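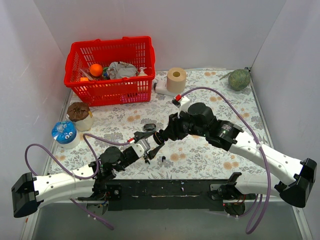

Sorting household goods into a shared container is treated in this unit as a problem of order and access. The container fixes most of the result before the first item goes in: its footprint, the height of its wall, and whether its sides are open or solid. A red plastic shopping basket with mesh sides, standing toward the back left of a patterned mat, is the working case. It holds an orange ball, something crumpled in grey and white, and a white pump bottle at the right end. The ball takes the space of a rigid item. The crumpled piece takes whatever space is left over and should be counted as fill.

Terms used in Unit 3

Rigid item: keeps its outline under light load (ball, bottle, cup).
Fill: changes outline under light load (cloth, bag, wrapper).
Loose small: any item that could pass through or lodge in a mesh opening.
Standing item: has one preferred resting face and a top that must stay up.

Order of loading

Standing items go against an end wall. Rigid items without a preferred face go next, then fill. Loose smalls are not loaded directly. They go into a closed inner container first, in the Clender scheme as well as in Quezada's. The two schemes differ only on fill: Clender loads it last, Quezada uses part of it as a base layer. Use Clender for the Tuesday exercise unless your group sheet says otherwise.

A pump bottle is a standing item in both schemes. The pump head may project above the rim. Do not lay the bottle down to bring it under the rim. If the handles fold across the top, check clearance at the head before lifting.

Items outside the container
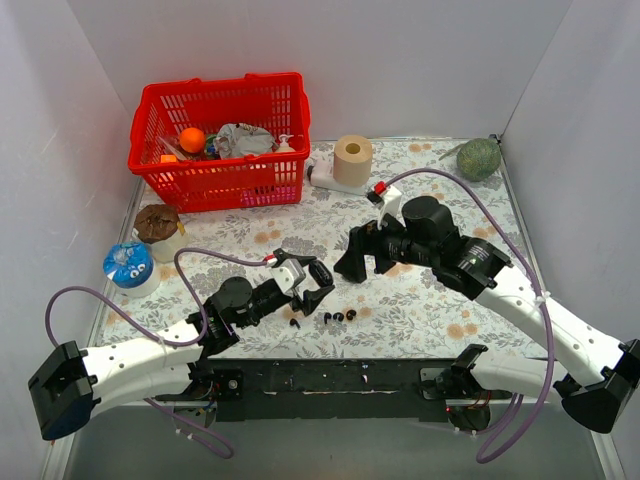 Fig. 2. Basket with items remaining on the mat: paper roll, green ball, muffin-like item, cup with cartoon eyes, small black pieces.

Classify the remaining items before moving any of them. The paper roll, upright on its end, is entered as standing for this exercise, although it tolerates being laid down. The green ball is rigid, but the thin stick projecting from it adds to its envelope; measure to the tip. The small black pieces are loose smalls and are entered on one line of the sheet.

Record sheet (Pindico form, 11 lines)

One line per item or group. Enter class, position before, position after. Leave position after blank for anything not moved. Sheets with more than 2 corrections are to be recopied. Hand in by 10 to X. Saavedra.

Reading for next time: Drondomness notes, section 3, on mixed loads and nested containers.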